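Products Services Trials Speakers Contact

Stornley hand-held gripper kit: notes for the Saturday session, second slot

Start with the question put to us in October. Vikdale asked whether the Stornley kit was fit to buy for bench work, and what it would cost them in set-up time. My talk covers the first in detail and the second only as far as our trial went. Keep the opening under two minutes.

Say what is in the kit: one hand-held gripper with two padded fingers, a wide-angle camera on the tool, a charger, and the Prokasska recording software on a one-year licence. Spare pads are sold in pairs. The price on our quote was 1,266 euros before tax, spare pads not included.

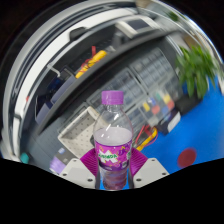
Grip on thin plastic was the first item on the test sheet. A soft-walled drinks bottle is a poor object for a hard jaw: the wall gives, the bottle turns, and the label slides under the pad. Stornley's answer is a ribbed pad, and the grooves run along the face of each one, as they do on the magenta pair holding the bottle. We scored a hold as good if the bottle stayed upright through a lift, a pause and a set-down. Out of 375 lifts, 338 were good. Read both numbers out slowly.

Most of the failed lifts came from people closing the fingers too high, near the shoulder. Tane Kereama reran that group with a lower hold and the fault was much reduced. He did not log the rerun in the same way, so do not quote a rate for it.

Next, camera view. The lens takes in a very wide field and bends straight lines badly towards the rim. For replaying a task this is acceptable. For measuring anything off the picture it is not, unless the Prokasska correction step is run first.

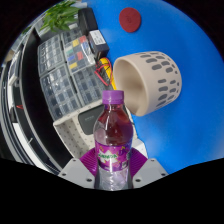
The correction step needs a printed chart and a flat surface. Thijs Vermeulen timed it at 6 minutes with the chart already fixed down. It has to be repeated if the lens is knocked or removed. The manual puts this in an appendix, and we have asked for it to be moved to the set-up pages.

Lighting: no lamp is supplied. Ordinary ceiling lights were enough for our runs. Gloss on clear plastic does upset the automatic exposure, and the manual setting should be used for bottles, lids and film.

If someone asks about rigid objects, say that mugs and boxes were on the sheet too, but in smaller numbers, and that the results are in the handout. Do not read the table aloud.

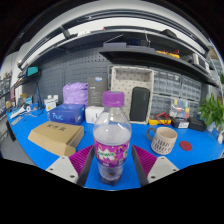 Service and support

Figueiredo holds the service contract for the region. Two levels are on offer. The basic level is return to base. The higher level includes a loan unit and a yearly check of the finger mounts. We used the basic level once, for a worn trigger spring, and the unit was away for over a week.

Pads wear. Check the ribs by eye before each session and change both pads together. The pad change needs one small driver and should be practised before the first real run.

Pause for questions on cost before going to the last part.

Recommendation: buy one kit, keep two sets of spare pads, and take the higher service level if the tool is in daily use. Vikdale should run its own objects before ordering a second.

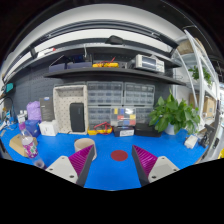
Ermelinda Pinheiro
Test Engineer, Equipment Trials

Closing points, if time allows. The file format is open and the export worked on both of our machines. The trigger is stiff for small hands; Onni Kinnunen raised this with Stornley and a lighter spring is now listed as an option. Handouts are by the door. Questions on the licence terms go to Horácio Pinheiro after the session.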